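Forkeo Opens Planning Program for Towns and Campuses Budgeting for Delivery Robots

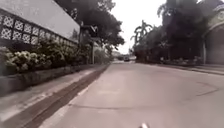

Page last changed: 29 January 2021

CORRIGAN – Forkeo is very pleased to announce a planning program for towns, campuses and property managers who have been thinking about street and sidewalk robots and would like some friendly help before they sign for anything. Applications are open now, and the first group of 15 sites will begin in April.

Most of the people who call us start by asking what a robot costs, and we are always glad to talk about that (it's a fair question!), but the route deserves just as much room in the budget. A quiet street with trees on both sides can still have a gutter running the whole length of the sidewalk, a crack wandering across the asphalt and old repairs in the paving, and all of those belong in the plan alongside the price of the machine, the charging space, the spare wheels and the hours your own staff will put in.

Each site in the program receives a 90-day planning period, during which our team drives the proposed routes with a Diltar robot, writes up the surface and curb conditions, and sits down with your finance office to go through purchase and lease costs line by line. You will also get a copy of the Zastetti workbook, our planning spreadsheet, which has grown to 200 budget lines over the years and which we have tried very hard to keep readable. Please feel free to delete the lines you don't need!

There is no charge for the planning period and no obligation to order equipment afterward. Sites that do go on to place an order will have their quoted price held for 15 months, so that the request can pass through a normal budget cycle without anyone having to hurry.

To apply, please send a simple map of your proposed route and a short note about what you would like to carry to the Forkeo planning desk in Corrigan. Sketches by hand are welcome.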